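Best surface for a break room table? Gray laminate vs. linoleum

Posted in: Furniture and Fixtures

kolev_bench
Dec 20, 2022
We are replacing two tables in the break room at work and I have been asked to pick the tops. The old ones are a white high-gloss finish and every scratch shows. The choice is down to a matte gray laminate from Hastico or furniture linoleum from Vallow. The linoleum is $450 more for the pair. People eat at these tables and also sort supplies on them, so plastic bins get dragged across all day. Any experience with either?

tablesaw2311
Laminate. Linoleum is nice to touch but it dents. Someone set a toolbox on ours in May and the mark is still there.

Ntombi Mabuza
I would go the other way. We have had linoleum desks for years. Small scratches rub out with a little wax. Once laminate is chipped at the edge you are stuck with it.

tablesaw2311
That depends on the edge. Get solid wood banding and the chips mostly stop. The thin glued strip is what fails.

Ntombi Mabuza
Wood banding around a table where people eat needs oiling or it goes dark where the wrists rest. I have sanded enough of them.

kolev_bench
Thanks both. Does medium gray show crumbs and rings? The boss wants dark gray and I think that will look dusty by noon.

pantry_dan
Dark gray shows everything. Salt, flour, fingerprints. Medium is a lot easier to live with. White bins on it are easy to see too. We used to have beige bins on a beige counter and people kept setting things down on top of them.

Get bins with handle slots in the ends. People pick those up. The ones without handles get pushed, and that is what wears the surface.

Ntombi Mabuza
Agree on the bins. Also check the bottoms for a molding ridge. You can file it down.

pantry_dan
Our table:
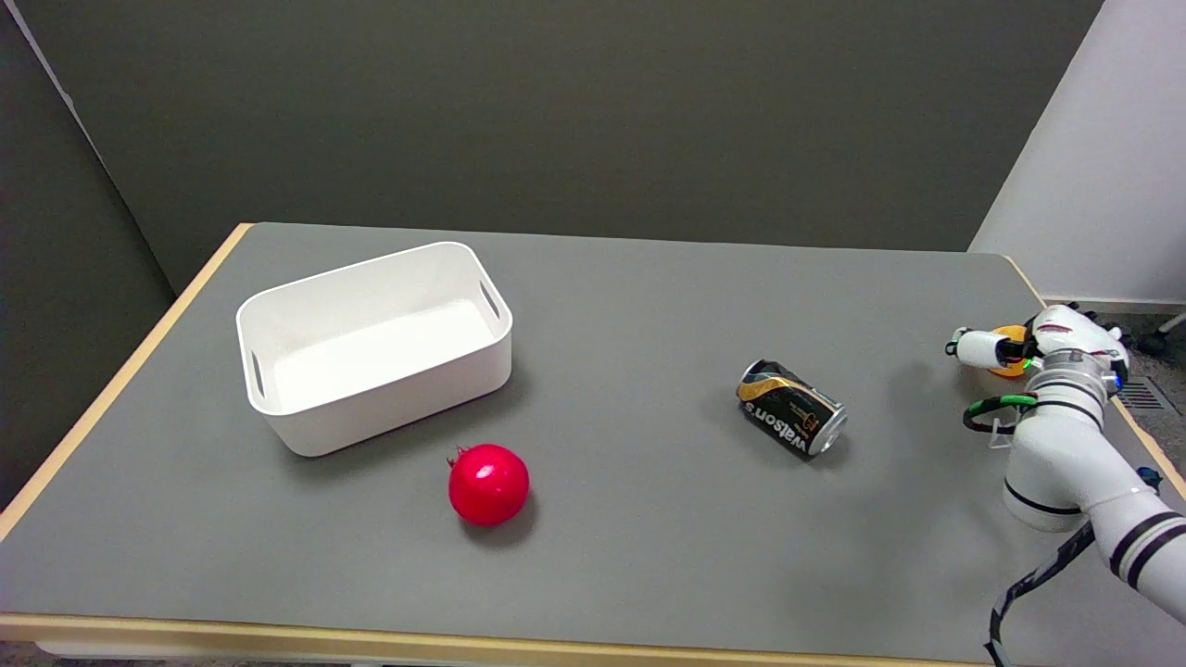 Medium gray top, pale wood edge. White bin, pomegranate and a Watsons can.

kolev_bench
That helps. The gray is lighter than I pictured and I like it with the pale edge. Is yours laminate or linoleum?

pantry_dan
No idea, it was there when I started. The paperwork just says Katier and a size.

tablesaw2311
Look at the underside. Linoleum is usually glued to a board and you can see the layers if the edge is open anywhere.

Ntombi Mabuza
Not with banding on it you can't. Ask Katier.

kolev_bench
I will order samples of both in medium gray and drag a bin over them for a week.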